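4. Folding the smocks

For whoever is on the table at Dotcombe this month. Read section 3 first if you havent done the sorting yet.

1. Clear the table. Cover pulled tight, tape the corners if it creeps.

2. One smock at a time. Shake it out hard, twice, then lay it down any way it lands.

3. Untwist the sleeves before anything else. Work from the shoulder down to the cuff. Knots and bunched bits, pick them out with your fingers, don't yank. Seams go at the armpit.
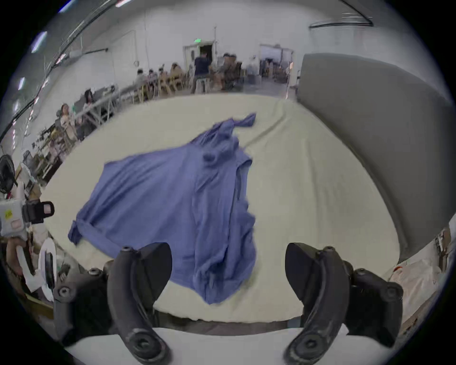 4. Turn it face down, collar away from you. Smooth from the middle out to the sides.

5. Sleeves in, straight across the back. Cuffs should not stick out past the hem.

6. Sides to the center, then bottom up to the collar. Flip it over. Press flat with both hands.

7. Stack in 10s, collars all the same way. Taller stacks fall over.

NOTE: Long sleeves and short sleeves are seperate stacks. Gastlow order is long only, 298 pieces. Drudgate is 202, mixed.

CAUTION: No pins. No pens on the table. Ink got on nearly 9 of them in May and they had to be rewashed.

Torn cuff or missing button: leave it unfolded, put it in Effie Shearer's tray. Wrong size label, ask Keir.

Section 5 is bagging. Don't start bagging until the stacks are checked.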